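**Was the fort at Prostuvska ever taken by siege?**

*marl_and_flint, 07/07/2023*

I'm writing up the small river fort at Prostuvska for a local history newsletter. One guidebook says it fell after a siege of 15 days. The sign at the gate says the garrison left under terms and no shots were fired. Which is right? I also can't find out who built the second wall.

**Keith Kerslake**

The sign is closer. The 15 days is the time the two sides spent talking. Prendergast covers it on page 287 of his survey of the Koltis valley forts. The garrison was supposed to be 400 men but had shrunk to nearly half that by December, and the commander asked for terms. The second wall is later. It went up under the new owners, on the river side only, and used stone from the old chapel.

**oldtowpath**

I thought it was burned down? Might be mixing it up with Flakia.

**grebe2**

Flakia is the one that burned. I have the Prendergast survey at home and can copy out the pages on both forts. 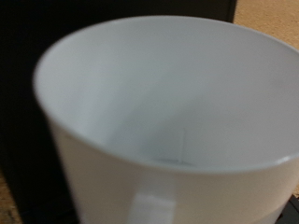
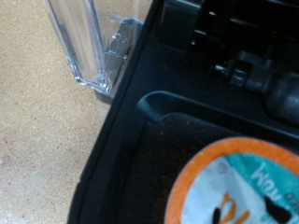
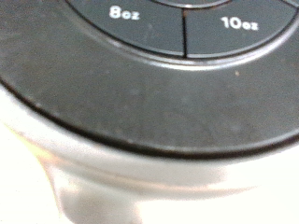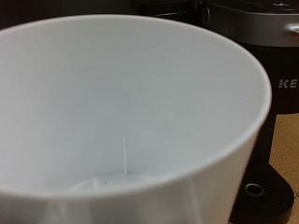

The footnote on the chapel stone is worth having too. It gives the name of the mason, though the spelling changes between the 2 editions. Send me a message with your address and I'll mail the copies.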